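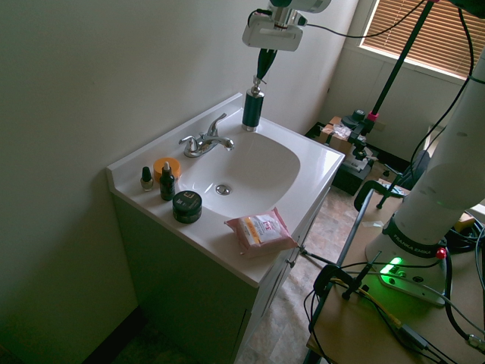
Course Materials > Home Care Basics > Handouts > Bathroom Sinks

Search handouts Go

Handout 4: Looking After a Bathroom Sink
Home Care Basics, evening section
Estrella Ventura

Welcome back, everyone, and thank you for being so patient with the projector last time. We got as far as kitchen drains, so I'll pick up with bathrooms. If you missed that class, Yareli Ponce has kindly offered to share her notes (they are much neater than mine!).

1. What collects in a bathroom sink

A kitchen sink gets grease. A bathroom sink gets soap, toothpaste, hair and minerals from the water, and these need different handling. Soap and minerals together make that gray film you can feel with a fingertip long before you can see it. Vinegar loosens the mineral part, and plain dish soap takes care of most of what remains.

Please don't use vinegar on marble or other natural stone. I did this in my first apartment on Bustamante Street and paid for it out of my deposit.

2. The weekly routine

Clear everything off the counter first, even if you're in a hurry. Wipe from the back ledge toward the bowl, then do the bowl itself, and leave the drain for last so you aren't carrying whatever lives there back up the sides. An old toothbrush is lovely for the seam around the base of a faucet. Rinse well and dry the metal with a soft cloth, or the water spots will be back by breakfast.

On a one-piece top, where the bowl and counter are molded together, skip scouring powder altogether. It dulls the shine and you can't put it back. A pump dispenser on the counter makes less mess than bar soap, but do lift it and wipe underneath.
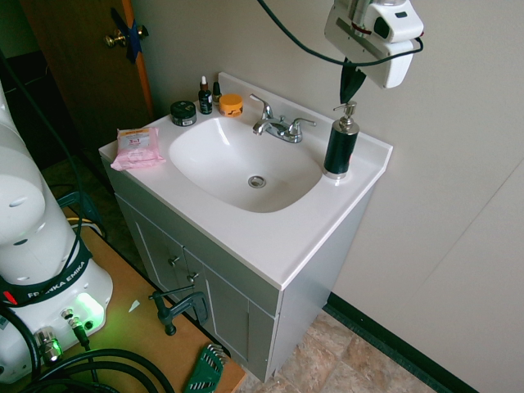
3. Slow drains

Pull the stopper before you try anything else. Nine times out of ten it's hair. If the stopper comes out clean, pour in 200 ml of white vinegar, wait about 5 minutes, and flush with hot tap water. Never mix vinegar with bleach, and never follow a store-bought drain opener with either one.

For next time: check under your own sink for drips and write down what kind of stopper you have. Lift-out, pop-up and push-type all come apart differently, and we'll do each one.

Comments

Yareli Ponce: Notes from the kitchen class are in the shared folder now. Sorry about my drawings of the trap!

marlo_k: Mine is a pop-up and it won't lift out at all. Is there a nut underneath?

Estrella Ventura: Yes, behind the drainpipe, holding a little rod. Put a bucket under it before you loosen it and bring me your questions in class.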